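4 显示器校准与特性文件

本章适用于 Codau 工作站版。服务器版的校准任务由管理员统一下发,操作方法见第 9 章。

4.1 准备工作

校准开始前,请确认以下条件:

显示器已连续通电 30 分钟以上,期间未进入待机。
显示器的动态对比度、环境光自动亮度、护眼模式均已关闭。
操作系统的夜间色温调节功能已关闭。
校色仪直接连接到主机的 USB 接口,不经过无源集线器。
室内照明保持恒定,屏幕表面没有直射光和明显反光。

注意:部分显示器在切换信号源后会自动恢复出厂图像模式。更换线缆或接口后,应重新检查上述设置。

注意:请用干燥的无绒布清洁屏幕和校色仪的测量窗口。不得使用酒精或含氨清洁剂。

4.2 连接校色仪

1. 关闭其他正在占用校色仪的程序,包括显示器厂商自带的校准工具。
2. 插入校色仪,等待状态栏显示“设备就绪”。
3. 打开“工具 > 校准 > 设备”,核对列表中的型号和序列号。
4. 如果工作站使用网络授权,在“授权端口”栏填入 3025,然后点击“测试”。
5. 将校色仪放在不透光的平整表面上,点击“暗场校正”。进度条走完之前不要移动设备。

如果第 3 步列表为空,请拔下设备,重新启动 Codau 设备服务,再重复第 2 步。仍无法识别时,参阅 4.7 节。

4.3 设定目标值

在“目标”选项卡中选择一个预设,或新建自定义目标。预设目标如下:

屏幕审阅:白点 D65,亮度 120 cd/m²,伽马 2.2。
印前打样:白点 D50,亮度 160 cd/m²,伽马 2.2。
影像后期:白点 D65,亮度 100 cd/m²,伽马 2.4。

黑电平默认为“最低”。多台显示器并排使用时,应改为“指定数值”,并以各台中黑电平最高的一台为准,否则暗部无法匹配。

注意:目标亮度高于面板可用最大亮度的 80% 时,软件会显示黄色提示。此时仍可继续校准,但面板老化后可能无法维持该亮度。

4.4 执行测量

1. 将显示器向后倾斜 5 至 10 度,使校色仪依靠自重贴紧屏幕。
2. 拖动校色仪,使其位于屏幕上的定位框内。配重置于显示器背面,线缆不得拉扯设备。
3. 在“色块组”中选择“标准”或“扩展”。扩展组包含 337 个色块,适用于广色域显示器。
4. 点击“开始”。软件先引导调节亮度和 RGB 增益,随后自动完成其余测量。
5. 调节增益时,先降低偏高的通道,尽量不要提高任何通道。三个通道的指示条均进入绿色区间后,点击“下一步”。
6. 测量期间不要操作鼠标和键盘,不要改变室内照明。

警告:不得用手按压校色仪。局部受压会改变液晶面板的显示状态,严重时可造成永久性损伤。

如果测量中断,已完成的色块数据保留在临时目录中。重新打开软件后选择“继续”,可从中断处恢复。显示器在中断期间若已关闭,应放弃临时数据并重新测量。

4.5 保存与启用特性文件

1. 测量结束后,在“名称”栏填写文件名。建议采用“房间_机位_目标”的格式,例如 Wullstead_6_D65。
2. 选择特性文件类型。一般应用选择“矩阵”;需要较高暗部精度时选择“查找表”。
3. 选择适用范围:“当前用户”或“所有用户”。后者需要管理员权限。
4. 点击“保存并启用”。

启用后应在预览窗口中检查实际图像。检查时将缩放比例设为 100%,关闭窗口内的锐化选项,并留意大面积黑色的边缘、浅灰色表面以及二者之间的过渡。过渡处不应有可见的色带,浅灰色不应偏红或偏绿。 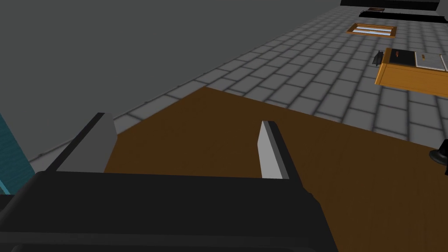 4.6 验证

验证用于确认特性文件与显示器当前状态相符。验证不会修改特性文件。

1. 打开“工具 > 校准 > 验证”。
2. 选择待验证的显示器,核对特性文件名称。
3. 按 4.4 节第 1、2 步放置校色仪。
4. 点击“开始验证”。
5. 查看报告中的平均色差、最大色差和白点偏差。

判定标准(ΔE2000):

平均色差不大于 1.0,最大色差不大于 3.0:合格。
平均色差大于 1.0 且不大于 2.0,最大色差不大于 3.0:可继续使用,一周内重新校准。
平均色差大于 2.0,或最大色差大于 3.0:不合格,立即重新校准。

报告可导出为 PDF 或 CSV。CSV 文件采用 UTF-8 编码,小数点固定为英文句点,不受系统区域设置影响。报告默认保留 12 个月,到期自动删除。需要长期存档的,应在“选项 > 报告”中指定外部目录。

4.7 常见故障

E-04 设备无响应
校色仪被其他程序占用,或 USB 供电不足。关闭相关程序,换用主机背面的接口。

E-11 暗场校正失败
测量窗口漏光。确认扩散罩处于打开位置,将设备放在深色不透光的平面上重试。

E-17 亮度漂移
测量首尾的白场亮度相差过大。通常为预热不足或自动亮度未关闭。延长预热时间后重新测量。

E-23 特性文件未加载
系统中存在另一个校准加载程序。在启动项中停用该程序,注销后重新登录。

校准后灰阶仍偏色
检查预览窗口右下角显示的特性文件名称。多显示器环境下,窗口跨屏放置时只使用主显示器的特性文件,应将窗口完整移入一块屏幕。

4.8 重新校准周期

LED 背光显示器每 4 周校准一次,OLED 显示器每 2 周校准一次。更换显卡、更新显卡驱动或恢复显示器出厂设置后,应立即重新校准。提醒间隔在“选项 > 提醒”中设置,设为 0 时不再提醒。

本章修订日期:2025年10月21日
技术审校:Siwan Rowlands、Emrys Prydderch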